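Drostberg hand-crank apple peeler: one autumn in

I bought the Drostberg in September, when the tree at the bottom of our garden had dropped more fruit than we could give away, and I've used it nearly every weekend since. I love it! I didn't expect to feel this strongly about a kitchen gadget with a suction foot, but there we are.

It does 3 jobs at once: peels, cores and slices into a long spiral. You push the apple on to the prongs, flick the blade arm across and turn the handle. A middling eating apple takes me 8 seconds (yes, I timed it). By hand, with my old Tsuchiya paring knife, I was closer to a minute, and a good deal of apple went into the compost with the skin. 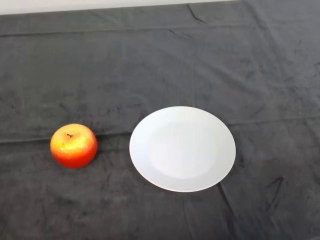 Yellow going on red, and a nice round shape.

Shape matters more than size with this machine. Round fruit comes out beautifully, with the peel in one long ribbon that my children fight over. Lopsided windfalls are trickier, and the blade skips over any dip, so you end up tidying the bits it missed with a knife. Soft apples are worse. If the flesh gives when you press it, the prongs just spin in the middle and you get mush. Use them for sauce and don't bother peeling.

The suction foot grips very well on our glazed tiles and not at all on the old pine table, which has too much grain in it. I tried a damp cloth underneath and that was hopeless. The Pumavier, which my sister has, comes with a clamp instead and would suit a wooden worktop better, though its handle is smaller and gets tiring after a big batch.

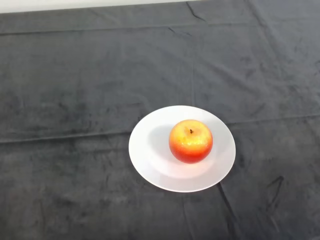

Washing up is easy enough. The coring ring lifts out, the blade unscrews, and everything gets a rinse and a quick go with an old toothbrush. Dry the blade straight away! I left mine on the draining board overnight in October and had a few rust spots by breakfast. They scrubbed off, but I've been careful ever since.

I paid 20 pounds for it. The Husier model was 60 in the same shop, and apart from a smarter box and a spare blade I couldn't see what the extra money was for. A spare would be handy, mind you, and I do wish Drostberg sold them separately.

So far it has got us through two lots of chutney, a freezer drawer of crumble filling and more dried apple rings than is sensible. The rings are my favourite. Cut once down the side of the spiral and they fall apart all the same thickness, ready for the lowest oven shelf. Next I want to try it on potatoes, as the leaflet says it can manage them if they're not too long.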